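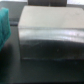 Wrist camera, very close range

Wrist camera makes my grasp policy worse in the last bit of the approach?

Asked by Declan Clegg, Apr 2, 2020
Tags: imitation-learning, wrist-camera, grasping

Hi all, first question here so go easy on me. I'm training a behavior cloning policy for a two-finger gripper on our Moschos setup. Two views go in, one fixed camera looking across the table and one small one at the wrist. I have 961 demonstrations, all teleoperated by me or my office mate, and I held out 265 of them for validation. The rest is training.

What I wanted to show was that adding the wrist view helps. Everybody seems to assume it does! So I trained one policy on the fixed view alone and one on both, same network, same learning rate, same everything else, and ran 200 grasps with the first and 200 with the second. The two-view policy gets to the object nicely, better than the other one I'd say, and then in the last few centimeters it starts to wander. It hovers, drifts sideways, sometimes closes too soon. The fixed-view one is clumsier on the way in but then it just commits and grabs. Overall the two-view policy comes out behind. Validation loss says the opposite (two views clearly lower), so now I don't know which number to believe.

I looked through the wrist images and up close a box is basically a few smeared bands, pale on top, shiny in the middle, nearly black at the bottom. My guess is the network can't do much with that. But then why is the loss lower? Do people throw the wrist image away below some distance, or is there a smarter way? I'd like to keep it if I can - my advisor at Studenska is fond of it.

2 answers

Answer by Poppy Kettle (accepted)

I had pretty much the same fight with my own setup, so take this as one person's experience.

First the loss. Your validation set is made of human demonstrations, so at every frame the wrist camera is exactly where a person would have put it. From there the wrist image is a wonderful hint for the next action, because the size of the blob tells you how near you are to closing. On the real arm your policy is a little off, the blob looks a little different, and you have no demonstrations that start from a little off. Lower loss and worse grasps fit together fine. I'd believe the grasps.

Now, is it the blur or is it the drift? I wouldn't guess, I'd test. Take the policy you already have, don't retrain, and freeze the wrist input at its last sharp image once you get near the object. If the wandering goes away, the close-up input is driving it. If it stays, look somewhere else. 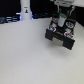
Your fixed view deserves a check too, before you blame the wrist. A network will grab whatever is easiest to see, and with a black gripper over a white table it can get the hand position almost for free, plus those round red-rimmed discs on the housing are about the loudest color on the whole gripper. That may be why your fixed-only policy commits so firmly. Try painting over the discs in the training images and see how far the success rate falls. If it falls a lot, you're comparing "two views" against "one view with very handy landmarks", and I'd say so in the write-up.

For the actual fix, things I'd try, cheapest first:

Drop the wrist image at random during training, whole image, not patches. I started at one in five and ended up higher.

Blur augmentation on the wrist view only. It did less for me than I'd hoped but it's one line.

Record corrections. Let the policy run, take over when it drifts, and save from the takeover on. Boring, and it helped me more than the other two together. You don't need another 961, a couple of afternoons got me most of the gain.
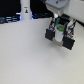
Also split your results by phase when you report them. Approach, final alignment, closing. You already noticed the two-view policy is better on the way in, and a single success number hides that completely. Your advisor might like that part.

Comment from Declan Clegg: Froze the wrist input like you said and the hovering is mostly gone. So it's the close-up part! Doing the random dropout run next, will try the discs after.

Comment from Poppy Kettle: Nice. Keep the same starting poses for both policies if you aren't already.

Comment from Declan Clegg: ...I was not already.

Answer by user tresona_fan

just remove the wrist cam, we never got anything out of ours on the Tresona arm. or get one with a closer focus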